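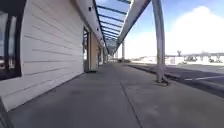 Covered Walkway and Frontage Works: Second Progress Report to the Flolton Fund

Prepared by Anel Botha, site manager, Grultitz Workspace Units
Period covered: from the release of the first payment to the end of January

1. Where we are

The short version is that the canopy is up, the pavement is finished, and I am less sure than I was in the first report that the project will do everything the application said it would. The Fund asked for a plain account, so I have tried to write one.

The application made three claims. It said a covered walkway would get people between the units without getting soaked, that it would bring more visitors past the doors at the far end, and that it would cut what we spend on the outside of the building. I can report real progress on the first. On the second I have a number I don't trust. On the third it is too early, and I would ask the Fund to be wary of anyone who says otherwise, including our own contractor.

2. Canopy

The canopy now covers the whole length of the walkway. Pîrvu, who did the structural work, finished the crossbeams and the outer beam ahead of the roof panels, and the panels then held us up. We had agreed on translucent ones so the units would keep their daylight. The first delivery was the wrong sheet and went back.

The light under there is good. Tenants who had worried about a dark tunnel outside their windows have mostly stopped raising it. You can see sky through the panels on a clear day, and the blue of the crossbeams, which I argued against at the design stage, looks better than I expected. I withdraw that objection.

What I don't withdraw is my concern about cleaning. Translucent panels show leaves and bird dirt from below, and the maintenance plan we were handed allows for 2 cleans a year. I think that is optimistic. Pîrvu's answer was that rain will do most of it. I have asked for that in writing, along with the recommended method and whether a person can safely reach the middle of the span from a ladder. So far I have the method and no answer on the ladder.

3. Pavement

The old surface was patched in so many places that nobody could say which part was original. It has been replaced with smooth concrete along the full run, and the trip points listed in the application are gone. This is the part of the job I am happiest with.

Two matters remain open. The first is drainage on the open side, toward the paved area where vehicles come in. The drawings show a fall away from the building. I have watched it in two decent rains and the water went where it was supposed to, but neither was the kind of storm that used to put water under the doors. I would not call it proven. The second is grip. The finish is smoother than the sample we approved, and I have asked for a slip test before we sign off. The contractor thinks this is unnecessary. It is in the contract.

4. Wall, doors and lighting

The white siding has been cleaned and repaired, and damaged boards were replaced where they couldn't be saved. White was the tenants' choice. It looks smart now and I expect it to look less smart at knee height by next winter.

Doors were left out of the grant and paid for from our own budget. We kept the tan panels and white trim. Three of the closers still slam and are on the snag list.

The recessed lights in the underside of the canopy have been signed off by the electrician. Utik, who supplied the timer and sensor controls, promised savings on power that would "pay for the controls quickly." We have one bill since they went live and it is a little higher than the one before. That may be the season. I have asked Utik what figure they based the promise on and would suggest the Fund not repeat the claim in its own publicity until they reply.

5. Use of the walkway

The application set a target of 300 people a day passing the midpoint by the end of the first year. We counted by hand before work began and got 138. The count repeated this month came to 164.

That is an increase, and I could leave it there. But the first count was done in a wet week and the second in a dry one, and two of the units that were vacant before are now let. Either of those could explain the difference without any help from a roof. One count on each side of a building project doesn't prove much. I propose a full week of counting in April and another in October, at the same hours, with the weather written down.

I also think the target was too high. It came from the consultant's model, which assumed a bus stop that the city has since decided not to move. I would like to discuss a revised figure now and not at the end of the year when it will look like an excuse.

6. Money

Spending is within the approved total, though the contingency is nearly used up. Most of it went on extra ground preparation under the pavement, where we found an old drain run that was on none of the plans. The delay over the panels cost us time but no money, as the supplier took back the wrong sheets at its own expense.

I am holding back the final payment to the contractor until the slip test and the snag list are done. They have written to say they consider the job complete. We don't.

7. Requests to the Fund

Release of the second payment, less the retention described above.

A short extension to the reporting period so that the April count can be included.

Agreement that the visitor target can be looked at again, given the bus stop.

A view on whether any remaining grant could go toward a third clean each year for the roof panels — we would match it.

The tenants' comments and both count sheets are with the Fund's office already. The slip test result will follow once we have it.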